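Home Issues Authors Subscribe
7 min read

4. Snack Buying in Small-Town Shops

Our second survey covered 811 shoppers in Ruvidano and Vollow, two towns where the corner shop still does a good share of the weekly trade. We had hoped to learn why people come in for milk and leave with something salty, and they were wonderfully patient with our questions. Soda and snacks often share a shelf in these shops — a habit that owners told us goes back to their parents' day.
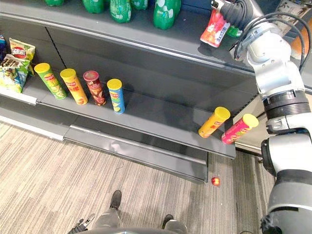
Figure 2. Green soda bottles and a snack package at the upper shelf.

In Vollow, 38 percent of those we spoke with had bought a snack they hadn't planned on, and most of them were quite cheerful about it. The Gilani shops, which keep their snacks well away from the drinks, saw fewer of these purchases, though their customers also tend to be older and to shop in May and June with grandchildren in tow, so we would be slow to credit the shelves alone.

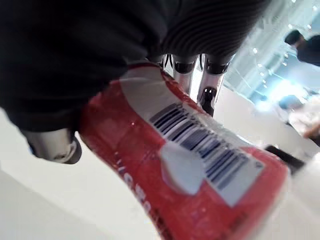
Did shoppers who carried a list buy fewer unplanned snacks?
They did in Ruvidano, but in Vollow the list made very little difference, and we come back to this in Section 5.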